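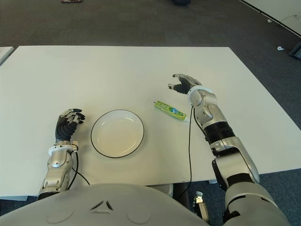
Page last changed: Sunday, May 28, 2017

Home Kitchen Tableware Furniture Odds and Ends Write to us

By Jurgita Siliņa

I've wanted to write about the Posel plates for ages, mostly because I keep getting asked where mine came from (the answer is a very dull shop near the bus station, long story). They're white, round, with a thin black rim, and that rim is why I bought them. I have a white table. White plates on a white table look like nothing at all, they just sink into it, and then you put your elbow in the gravy. Give them one black line round the edge and suddenly you can see where your dinner stops!

I went for the dinner size first and then went back for more, so I now have 12, which is silly for a household of two. Sowmya Arumugam, who I share with, said we'd never use them all. We've used them all. We had her cousins over at the start of the month and I didn't wash up until the next day.

So, the good. The well is shallow, and for toast, sandwiches, a fried egg, cake, anything that stays where you put it, that's lovely. You can cut right up to the edge without your knife going up a slope. They stack neatly too, and they don't take up half the cupboard like my old Gollus ones did – those had a great wide lip on them and I could only get nine on the shelf.

The less good is also the shallow well. Curry is a gamble. Anything with a proper sauce wants to travel, and if you're carrying two plates from the hob to the table you do have to walk like you're in a procession. I've gone back to bowls for dal and for stew, and I don't mind that much, but if you only want one set of plates for everything I'd look at something deeper. Sowmya disagrees and says I overfill.

As for the black rim, I was worried it would wear off. One of mine has a tiny pale nick, which I did myself against the tap. The rest are fine and we're not gentle people. I do notice fingerprints on the black if I've had butter on my hands, but a tea towel sorts it.

Would I buy them again? Yes, though maybe six.

Filed under: Tableware, plates and bowls, everyday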